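**Friday, workshop notebook. Descaling and the drip problem**

Right, so the Plenitz is back on the bench again. Same complaint as June: brews a lovely cup, then dribbles for ages after you take the mug away, and whoever's next gets a wet cuff. Ismael swears it's the needle. I swore it was the needle last time too and I was wrong, so I'm keeping my mouth shut until I've got numbers.

Ran it straight through with plain water first, no pod. 200 mL selected, and I weighed what came out before I pulled the mug. Good news, the dose is fine. What I wanted was the dribble, so I put a shot glass on the little scale and left it there while I ate a bikkie. Ingvild's idea was to do the same on the Engström next to it so we'd have something to compare (she's much better at this than me, I'd have just stared at the one machine and got cross with it).

The Engström gave a couple of drops and stopped. The Plenitz kept going like a tap in a rental!

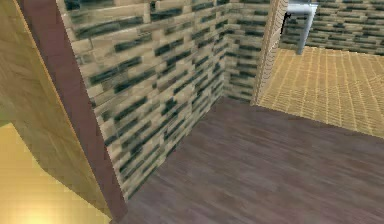

Then I pulled the top off and had a proper look at the check valve. Scale, of course. Loads of it, all chalky round the seat, and the little silicone flap couldn't sit flat. I scraped a bit off with a toothpick — don't use the steel pick, Torbjørn, I know it's faster, but we've wrecked one seat that way already — and soaked the whole assembly in citric acid in a yoghurt tub. Label on the tub this time. I am not repeating the tea incident.

While that was soaking I went through the brew counter. It says 2000 cups since the last reset, and the descale light is meant to come on well before that. Either somebody's been holding the button down to clear the light without doing the descale (I have suspicions and they rhyme with Roald) or the sensor's asleep. Need to check which. Roald, if you're reading this, no hard feelings, just write it down next time.
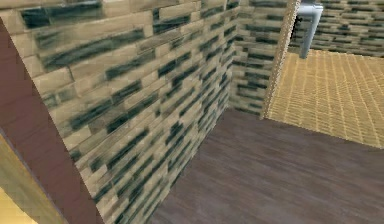
Valve back in, two rinse cycles, then the real thing with a pod. Used one of the Nunov dark roast because there's a mountain of them and they're nobody's favourite. Cup temp at the spout was 91, which I'm rapt with, as it was lagging behind the Engström before. Dribble is down to the same couple of drops. Lovely colour too, and it doesn't have that flat cardboardy taste I'd been blaming on the pods. Sorry, Nunov. You're still not my favourite.

Valter wants his weak as dishwater and had a go on the biggest cup setting, and reckons it's the best it's been all year. He also reckons that about toast, so I'm not putting it in the results.

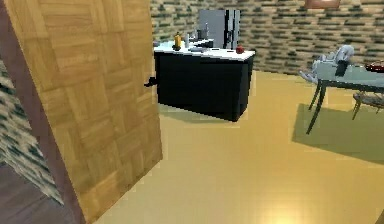

Next job is the test corner for the Pirngate machine, the plumbed-in one. It's a big unit and it weighs a tonne with the tank full, so I'd like to sort out the route before we move it. Ingvild is after a spot with a hard, glossy floor like that yellow-beige one in the kitchen, so leaks show up and wipe up quickly, and I'm with her on that. I'd also want the door swung right open before we start, as a lever handle at mid-height is just where the water tank would catch. Trolley, two people, tank empty. Ismael says he can do it solo. Ismael cannot do it solo.

Still to do:

- leave the Plenitz for 48 hours, then repeat the dribble test from cold
- work out whether the descale sensor is dead or just ignored
- order more silicone flaps, the spare in the drawer has gone stiff
- more citric acid, I used the last of it
- bikkies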